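Home | Contents | Glossary | Index | Previous chapter | Next chapter

Chapter 6
What Meetings Are For, and What They Cost
Revised November. By the Plillar course team

Most books on managing an office treat the meeting as a tool, like a stapler. You pick it up when you need it and put it down when the job is done. We are going to be less kind. A good share of the meetings held in any workplace have no job to do, and the people who call them would have trouble naming one if you asked.

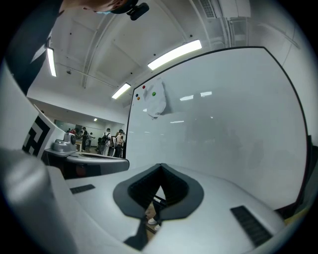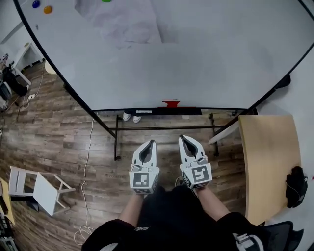 Start with the usual defense. Managers say that meetings "keep everyone on the same page." Ask what page, and the answer gets thin. When Simiyu, a mid-sized freight broker, asked its team leads to write down the purpose of each standing meeting on their calendars, the most common entry was "updates." An update is a thing you can send. It can be read in two minutes by those who need it and skipped by those who don't. Reading it aloud to a group takes longer and is harder to look up later.

The second defense is that meetings produce decisions. Some do. But a decision announced in a meeting was often made before it, in a hallway or on the phone, by two people who then needed an audience. Students should learn to tell the two cases apart. If nobody in the room could have changed the result, no decision was made there.

The third defense is morale, and it is the hardest to test. People who like meetings report that meetings make them feel included. People who dislike them tend not to fill in the survey. We would treat any figure on this point with care, including the ones later in this chapter.

What a meeting costs

Cost is where the subject gets less vague. Take the yearly planning session at Piltitska, a maker of kitchen fittings. It drew 130 employees for a full morning. Add up the wages, and the session cost more than the new software it had been called to discuss. The company had compared three prices for the software. It had not looked at the price of the session at all, and the organizers were surprised that anyone wanted to.

Small meetings hide the same problem. A weekly hour for eight people doesn't look like much on a calendar. Over a working year it comes to roughly 200 hours for every four of them, and that leaves out the time spent getting ready, walking over, waiting for the person who is always late, and finding your place again in the work you left. How large that last item is, researchers don't agree. We suspect the bigger estimates are too big. We also suspect that zero, the number most firms use, is wrong.

There is a trap on the other side, and it deserves a fair hearing. Gultusis, a property management firm, banned all internal meetings for one quarter. Its managers called the trial a success on the grounds that calendars were clear. But the talk had moved somewhere else. One building repair produced a chain of 618 messages, in which the same question about a roof drain was asked again and again by people who had not read to the end. A ten-minute call would have settled it. The firm brought back a short list of meetings and kept quiet about the rest of the trial.

So the claim in this chapter is a limited one. We do not say that meetings are bad. We say that the case for any single meeting has to be made, that it seldom is, and that the burden belongs to the person sending the invitation.

How this chapter is arranged

Section 6.1 looks at the four things a meeting can do that a written note does poorly: settle a dispute, deliver bad news, sort out a confused plan, and let strangers size each other up. Section 6.2 covers agendas, including the common kind that lists topics and asks for nothing. Section 6.3 takes up the question of who should attend, and why invitation lists grow and rarely shrink. Section 6.4 is on minutes. It is short, like most minutes that get read.

Before you go on, take the last meeting you sat through, at work, at school, or in a club. Write one sentence saying what was different after it ended. If the sentence is hard to write, keep it anyway. You will need it for the exercise at the end of Section 6.2.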